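Last changed: 18 August 2023

# Small tips for a small pair of arms

I keep these notes for people who build a desktop arm on the long bench at the Hurnden shared workshop, or at home on the kitchen table, as I did in the first winter. They are not the building instructions. The instructions come with the printed parts files and they are good up to the moment when the last screw is in. After this moment you have an arm which moves, and it drops everything, and its cables catch on the corner of the table. The notes are for that time.

Most of the tips cost almost nothing. You will need tape, a few zip ties, fine sandpaper, a small screwdriver which really fits your screws, and some patience in the evening.

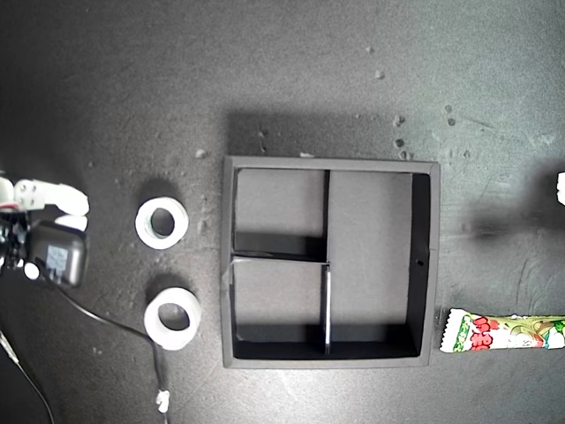

**Chi-keung Shek**
*Bench keeper, Hurnden shared workshop*

## Before you start

Put your finished arm on the table where it will stay. Do not test it on the floor or on a bed. I have seen a good arm pull itself over because it stood on a folded towel, and it took me one evening to print the broken part again.

Clamp the base first and connect the power second. If you have two arms, put them facing each other with the working area in the middle, and move each one by hand through its full reach with the power off. Mark on the table with a pencil where they can touch. You will be surprised how large this area is.

A dark matte table is kind to the eyes and makes white parts easy to see. It also shows every crumb. I wipe mine when I remember.

## Give the fingers some grip

Printed plastic is slippery. The finger closes correctly, the motor pushes, and the object slides out like soap. People then make the motor stronger, and this is the wrong direction - you get a hot motor and the object still slides.

First, sand the inside face of each finger with 400 paper. Use small circles and no water. Wipe off the dust with a dry cloth and after that with a little alcohol, and let it dry completely.

Then wrap the upper part of the finger with tape. Cloth tape or paper tape is good, shiny packing tape is bad. At our bench we buy the white Van Loon tape from the hardware store on Ikgate, but any tape with a little roughness will do the work. Start on the outside of the finger so the end of the tape does not lie on the gripping face. Go around two times. Leave the lower part bare, close to the joint, or the tape will rub there and the finger will close crooked.

Do not worry if the wrapping has wrinkles. Mine always has. A wrinkle on the tip can even help with paper and thin plastic. What you should look at is the lower edge of the tape: when it begins to stand away from the plastic, dirt goes under it, and soon the whole sleeve turns around the finger. Press it down, or take it off and make a new one.

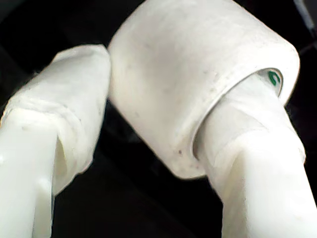 If the object is heavy for its size, look for a hole or an edge before you squeeze harder. A ring can be taken with one finger inside and one finger outside, and then the wall of the ring is the only thing you must hold. A cup can be taken by the rim in the same way. It needs less force and the object does not roll away when you come from the side. Approach slowly, let the inside finger go in first, and close only when both fingers are on the same height.

Change the tape when it becomes gray and smooth. I write no schedule for this. You feel it with your thumb.

## What to practice with

Many beginners buy wooden cubes. Cubes are nice, but after one day your arm can do cubes and you have learned little. Look in your kitchen drawer and on your bench instead. I recommend:

- A roll of tape. It stands, it lies, it rolls, it has a hole. Four exercises in one thing, and you have it already.
- The wrapper of a snack, empty. It is light, it bends, and it has a different shape each time you put it down. The stiff folded end is the easy place to take it, so try the middle also.
- A dry sponge. Forgiving, good for children who visit.
- A clothespin, when you feel strong.

Please do not practice with glass, with an open bottle or with a phone. I did it with a phone. It was my wife's phone.

Keep the objects near the middle of the reach. When the arm is stretched out fully, each small play in the joints becomes a large error at the fingertip, and you will blame your own hands for something the plastic does.

## A tray with walls

Put a tray in the middle of your working area and make it the place where things must go. A flat square on paper is too easy and things slide off it. A tray with raised walls teaches the arm (and you) to lift before moving sideways.

Compartments are even better. With one large part and two smaller ones you can begin with the large one and go to the small ones next week. A desk organizer does this well, and you do not need to print anything.

Two things about the tray:

1. Choose one which is not too deep. The motor under the hand comes down together with the fingers, and it will knock on the wall long before the fingertip reaches the floor of the tray. Measure from the fingertip to the lowest part of the motor housing. The wall must be lower than that.
2. Fix it with a small piece of double-sided tape at each corner if it walks. A light plastic tray walks a lot.

A black tray is hard to see into in the evening. Put your lamp high and a little to the front. With a low lamp from the side, the walls throw such a deep shadow that you cannot see where the fingers are, and you close them on nothing.

## Cables

I have repaired more cables than motors. The wires between the motors are thin and they move every time the arm moves, so they need a loop which is long enough for the full bend and short enough that it does not catch the fingers.

Bend the joint as far as it goes, with your hand. Now give the wire a loop which is still loose in this position. Only then fix it. If you fix the wire when the arm is straight, it will be too short, always.

For the longer cable which goes from the hand down to the table, tie or tape it at one point a little away from the arm. From this point it can lie flat on the table and go to the front edge or the back edge. Never lead it through the middle, and never through the tray. We had a week in March when three people pulled out the same plug, and after I moved the cable to the other side it stopped.

Put a small white piece of tape around each cable and write a number on it. With two arms on one table I have seven cables, and all of them are black when I am under the bench.

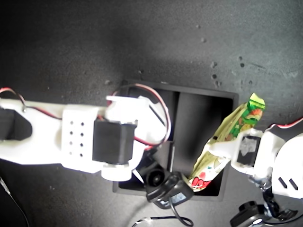
## Setting the zero position

Do this after the cables and before the first real movement. Put the arm in its middle pose by hand, switch on, read the position of each motor and write it down on paper. My shoulder motor says 2475 in the middle pose. Yours will say something different and this is all right, it depends on how the horn was put on the teeth.

If a motor is far away from the number it had last time, somebody has taken the horn off and put it back one tooth wrong. Remove the center screw, turn one tooth, try again. Do not correct it in the software. It will work for that day, and then the joint will reach its end too early on one side.

Tighten the horn screws again after the first hour of use, and again after one week. Printed plastic gives way a little under the screw head.

## When you finish for the day

Lower both arms until they rest by themselves, then switch off. If you switch off while they are up they fall, and the fingers hit the tray first. Keep one hand under the elbow if you are not sure.

Hang the power plug on the hook, so the next person can see that it is out. Spare fingers are in the drawer marked Praltthorpe (it is an old drawer from another workshop, please leave the label). If you take the last pair, start a new print before you go home - the file is on the bench computer and it needs eight settings, all written on the card next to the printer.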